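Hikasar Opens Kitchen Storage Line to Independent Stores

ARKSIDE - Hikasar, a maker of household storage and kitchen goods, will begin selling its Pultano line through independent stores this September. Until now the line has been sold only through the company's own shop in Arkside and by mail order.

The Pultano line has 59 items, including wire racks, drawer trays, shelf risers and hooks. Stores can order any of them singly or by the case. The minimum first order is $200, and there is no minimum after that.

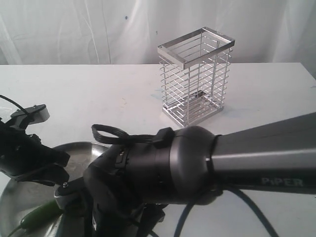
An open wire rack with a flat metal rim.

Hikasar said the change follows a trial that began in March with 25 stores, most of them small hardware and kitchen shops. Stores in the trial asked for smaller cases and for price labels that peel off cleanly. Both changes have been made and will apply to all orders shipped from August on.

Orders will be packed at the Paju warehouse, on the north side of Arkside. The company moved its mail order stock there in the spring and has added a second loading dock. Orders received by noon will leave the same day. Freight is paid by Hikasar on full cases and by the store on anything less.
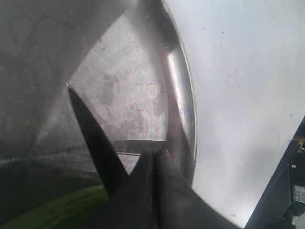 Stores that sign up before the end of October will receive a free counter display and a printed price list. The display ships flat and can be put together without tools. Replacement shelves for it can be ordered at cost.

Damaged goods may be returned within 30 days for credit. Stores should keep the outer carton and send the packing slip number with the claim. Unsold goods may be exchanged once a year, in January, for other items in the line.
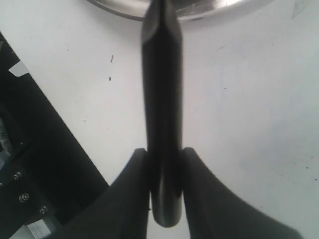
Retail prices will stay the same in the Arkside shop and in the mail order catalog. The company expects some 200 stores to carry the line by next summer.

Store owners can ask for an account form at the Arkside shop or by writing to the Hikasar trade desk. Forms are handled in the order they arrive.

About Hikasar
Hikasar designs and sells storage goods for kitchens, pantries and laundry rooms. Its shop and offices are in Arkside.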